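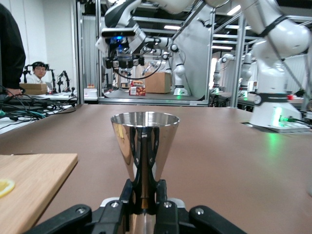
Rosalie Pichler was already on her second coffee when I got to Samville, and she wanted to talk about ice before I'd even sat down. "People come in asking which gin they should buy," she said. "I ask them what's in their freezer."

Rosalie runs the Bitness, the little bar behind the old post office with the green door (if you've walked past it thinking it was a dentist, you aren't alone). It has 22 seats and it opened in February, after a winter of painting and plumbing and one very long argument over the sink. I'd wanted to interview her ever since a friend told me she doesn't have a menu on weeknights.

"There's a menu," she said. "It's in a drawer. I give it to anybody who asks!"

She was 19 when she started out, washing glasses for a man named Pieter Cuypers, who had a hotel bar and a terrible temper about lemons. He wouldn't let her cut one for months. I asked whether she held that against him and she laughed so hard the dog woke up. "Pieter taught me to measure. I thought measuring was for beginners, you know, I'd seen the guys who just pour from way up high. He had me pour what I thought was an ounce, over and over, and then check it. I was off every time. Sometimes by a lot."

So she measures, even now, even on a packed Saturday. She thinks home bartenders should too, and she got quite worked up over this - waving a spoon at me, in fact. A sour with a bit too much lemon is a different drink, she says, and then people blame the recipe.

I wanted to know what she'd tell someone starting from nothing at home. She said to pick one drink and make it for a month. Hers was the daiquiri. "Rum, lime, sugar. My roommate got so sick of them. But by the end I could taste when the limes were tired."

We got onto money, which I hadn't planned on. The rent is fine, she said, and the insurance is not. The first electric bill came to $2,582 and she kept it pinned up by the register for a while, until Stijn De Graaf, who works the door and also bakes the cheese crackers, took it down. "He said it was making me mean."

The crackers, by the way, are wonderful. I ate most of a bowl while she was telling me about vermouth. (Keep it in the fridge. She made me promise to write that.)

Before I left I asked what she drinks when she's off. I was hoping for something obscure, some bitter thing from the mountains with a goat on the label. "Beer," she said. "Cold. On the back step, shoes off."

The Bitness is open Tuesday through Saturday from five. They don't take reservations, but Stijn will write your name down if you ask him nicely.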